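Lallport Returns Hall: Station Guide
Section 9. Working alongside the arms at an unpacking bench
Issued April 2022. Replaces the hand unpacking sheet for Station 2.

This section is for staff who open, sort and pass on returned goods. Please read it before your first shift at a bench where the arms are in use. Section 13 deals with repairs and is meant for trained technicians only.

Figure 1: arm over an item on clear sheeting. Figure 2: gripper with its fingers open. Figure 3: film held between two grippers.

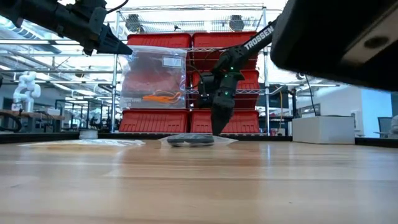
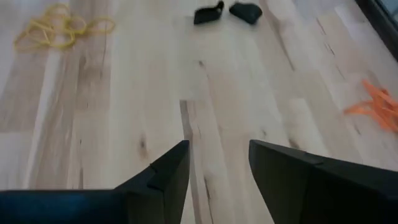
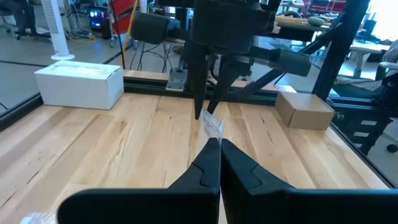 9.1 What changes in your job

The arms take over the repeated lifting and pulling of film, bags and loose wrapping. Staff continue to decide what each item is, what state it is in and where it goes next. The grading sheet has not changed, and a grade may be entered only by a person.

Your name is no longer entered against a bench for the whole shift. Operators move between unpacking, grading and bench watch, and the shift lead posts the order of turns at the Gavau board. Bench watch counts as full working time. Breaks are the same length as before.

9.2 Before you start

1. Sign in at the station screen with your own code. Do not use a colleague's session, even for a short task.
2. Check that both arms are at rest and that the stop button is up.
3. Clear the working surface of cups, knives, tape guns and personal items.
4. Look over the gripper fingers for trapped film or threads. If any are present, press stop and remove them by hand.
5. Tie back long hair, and take off lanyards and loose scarves.
6. Select the job type on the screen and wait for the tone.

Note: The job type sets the grip force. Soft goods handled under the setting for boxed goods may be marked or torn.

9.3 Running a job

1. Place the item within reach of both arms, with any loose edge of wrapping facing upwards where possible.
2. Step back behind the line and press Start.
3. Watch the first pull. If the item moves along with its wrapping, press Pause and set it down again.
4. When the arms have returned to rest, take the item to the grading desk.
5. Put clear film in the film sack. Cord, bands and ties go in the mixed waste tub.

CAUTION: Do not reach between the grippers while a job is running, including when the arms are holding still. An arm that is waiting may move again without a tone.

CAUTION: Pause holds the arms in position and the fingers stay closed. Use Stop before you touch an arm or anything it is holding.

9.4 If the arms cannot finish

After a failed pull the screen shows "Help needed". Press Stop, free the item by hand and choose Done by operator. These entries are used to improve the Tsuji job settings and are not used in staff reviews. The bench has no hourly target for them.

If the same job type fails again straight away, unpack that batch by hand and tell the shift lead. You do not need permission to go back to hand unpacking.

9.5 Training and concerns

New operators work with a trained colleague until Walid Yammine has signed their bench card. Staff who would prefer to remain on grading should speak to Aníbal Quispe before the May rota is drawn up. Pay grade is the same for both kinds of work.

Report any contact between an arm and a person, however light, to Brock Turcotte on extension 3557. Leave the station stopped until he or his deputy has released it.

9.6 End of shift

1. Let the current job finish, then press Rest.
2. Wipe the gripper fingers with a dry cloth.
3. Empty the film sack.
4. Sign out and write any faults in the bench log.

For wiping and storage of the spare fingers, see the parts sheet kept with the bench log.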